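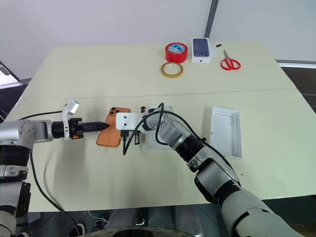
List: two-arm-cells – Thread category: Maintenance and set-up

Re: Left gripper loses its zero after tool change

Hello all,

thank you for the answers to my first question, and sorry that I come back to it only now. I put my own old message underneath, so that new readers can follow.

> On January 2, 2021, I wrote:
> We have a cell with two arms on one table, for packing phones into
> boxes. It was put together by Tretar and we took it over from them
> complete. When I change the fingers on the left gripper, the
> opening is wrong afterwards. The controller tells me 80 mm and
> I measure 2 mm less. The right arm has a flat plate on it at the
> moment, so I cannot compare the two sides.
> Is it the homing, or is it the rack? I have the Kasten manual, but
> the chapter about homing is for the older drive.

Two of you wrote that it must be the homing, and one wrote that I should first look at the rack. I did both, in the wrong order of course, and lost one afternoon with it.

The homing was in order. I ran it many times with the fingers off and the value was always the same. Then I took the carriage to the end of its travel and looked at the gear with a small lamp. Between two teeth of the rack there was a very small piece of plastic, pressed quite flat. I think it comes from the edge of a finger, because one of ours has a corner missing. With the piece in the teeth, the carriage stopped a little early at one end and the drive took this point as zero.

I cleaned the rack with a dry brush and did not use grease. In the Ostard archive somebody recommends grease for this kind of rack, but in our room it would only collect dust and fibres. The fingers I put back with the same screws, first by hand, then crosswise, and only at the end with the torque driver. After this the opening was correct, and it stayed correct when I took the fingers off and put them on again.

The second thing I changed is the cable. It ran in a loop which was too tight when the wrist was turned fully in. I could not see damage on it, but the jacket felt stiff at one place. I have now given it more length and moved the first tie further back on the arm. Please check this on yours also, if you have the cell from the same supplier – it takes only a few minutes.
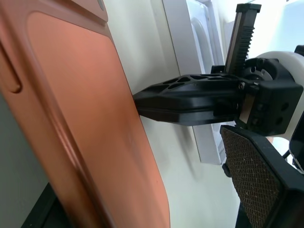
For testing I do not start with the phones. I let the gripper close slowly on something stiff, with the current limit set to 65 per cent, and watch if both fingers arrive at the same moment. If one comes earlier, the part is pushed to the side, and with a phone you notice this only when it does not fit into its tray any more. When the slow test is good I go up to the normal limit and repeat it with the wrist in another position.

The pads I have not changed yet. Zustonari writes in its data sheet that they should be replaced after 1,000 cycles, which seems to me very early. We clean them with a piece of tape and look at them once a week. Has anybody run them longer, and did the grip become worse slowly or all at once? I would like to order new ones before the end of February, but the smallest pack is large and I do not want to have them lying in the cupboard for years.

One more question, to those with the newer drive. Is there a way to save the zero separately for each set of fingers? At present I write the offsets on paper and type them in after each change. It works, but one time I typed the minus sign wrong and the fingers closed much too hard.

If somebody has the homing chapter for the new drive as a file, I would be glad to get it, also in German.

With kind regards from the packing cell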